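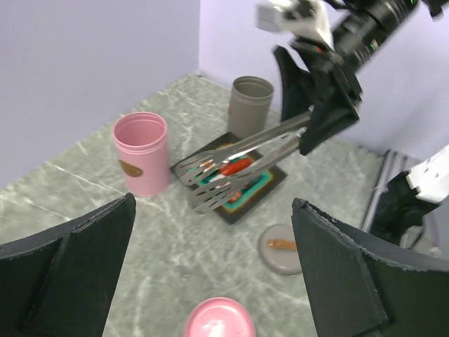
Two-arm serving task on the marble table: tongs over the tray, seen from the wrist of the second arm.

About Thygesen

Thygesen is a robotics workshop and test laboratory. We build and assess two-armed systems for handling food and tableware, and we run demonstrations for people who are thinking of using them. Most of our work is done for catering suppliers and kitchen equipment makers. A smaller part is teaching, through the open day and through group visits by arrangement.

The company began as the handling section of Wallar, a maker of packing line equipment, and became separate when Wallar stopped building its own arms. We kept the test floor and the workshop. Wallar remains a customer and has no share in the running of the laboratory.

What we work on

Our main subject is the use of ordinary tools by a robot. A gripper that closes directly on a sausage or a bread roll has to be cleaned to food standards, and its pads wear. A gripper that holds a pair of kitchen tongs passes that problem to a part which can go through a dishwasher. The price is a harder control problem. The arm must keep the tongs at a known angle, close them by a known amount and allow for the flex in the handles, which differs from one pair to the next.

The Jircombe bench is where this work is shown. It has a marble surface with plain walls on two sides, and is set with cups, a plate and a tray. One arm works the tongs. The other carries its own camera at the wrist and can be moved to give a second view of the tray, which is useful when the tongs hide the item from above. The veined surface is deliberate. Early trials on a plain white board gave results that did not hold up on a real counter, where pattern and reflections confuse the edge of an object.

Grasp attempts on the bench are logged with wrist video, joint positions and gripper current. Failed attempts are kept. A standard test block is 172 attempts, with the items moved between each, and a report is issued only on complete blocks.

The open day

We open the test floor to the public once a year, in November. Doors open at 2 pm. There is no charge, but places on the floor are limited and visitors are taken round in groups.

A visit follows this order:

Safety talk at the entrance, including the marked lines and the stop buttons.
Demonstration on the Jircombe bench. The arms run a serving task with the tongs, first under the control of an operator and then from a trained policy.
Workshop. Finger pads at various stages of wear, opened gripper units and a rack of tongs, with notes on why each pair was kept or dropped.
Questions with the engineers.

The demonstration is run live and is not edited or rehearsed for the day. Attempts may fail. When one does, the operator resets the table and the log is shown on the screen, so that visitors can see what the arm measured at the point of failure. Please stay behind the yellow line while the arms are powered. Flash photography is not allowed near the bench, as it disturbs the wrist cameras.

School and college groups can book a separate session in which students operate the arms themselves. Each student has one turn at moving an item to the tray. The minimum age is 14.

People

Neelam Pandey leads the laboratory and gives the bench demonstration at the open day. Her background is in gripper design, and she wrote the logging software now used on all our benches. The rest of the staff are mechanical and control engineers, with one technician responsible for the workshop.

Jalach

Jalach is our set of recorded handling tasks. It holds 1,000 episodes from the Jircombe bench, covering sausages, rolls, lids, cups and small plates. Customers receive it with a test report. Universities may request a copy for teaching by writing to the laboratory with a short account of the course.

Visiting us

The test floor is on the ground floor and has step-free access. Parking is at the rear of the building. Bags must be left in the lockers by reception, and long hair should be tied back for the operator sessions. Requests for group visits should state the number of people, their ages and any access needs.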